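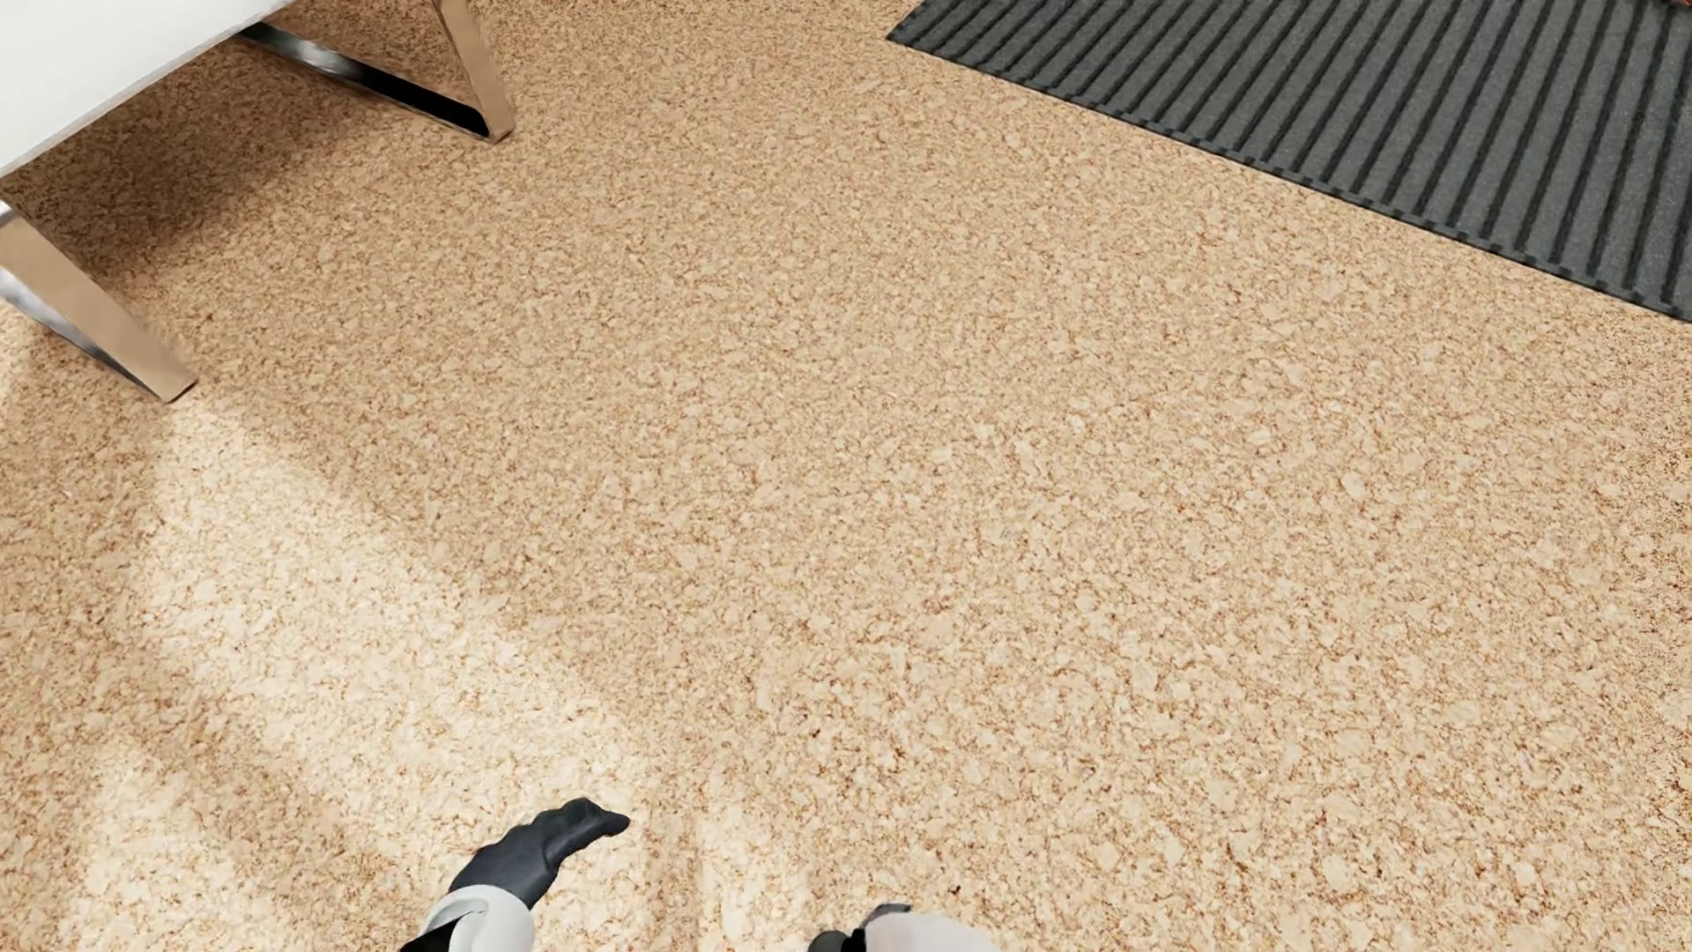 Granite is a rock that starts off as hot, melted goo deep underground! Down there it cools very, very slowly, so its crystals have plenty of time to grow. That's why granite looks speckly. Think of a floor covered in little cream and tan flakes – real granite can look a lot like that, with every speck a different crystal.

Lava that bursts out of a volcano cools much faster, so its crystals stay tiny. Some are too small to see without a magnifying glass. 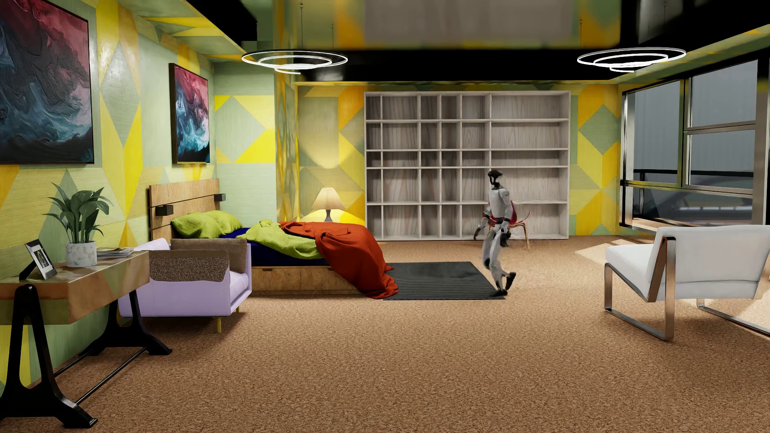
Brown speckles all over the floor!

Next time you're out for a walk, look at kerbs and old steps. How many colours of speck can you spot?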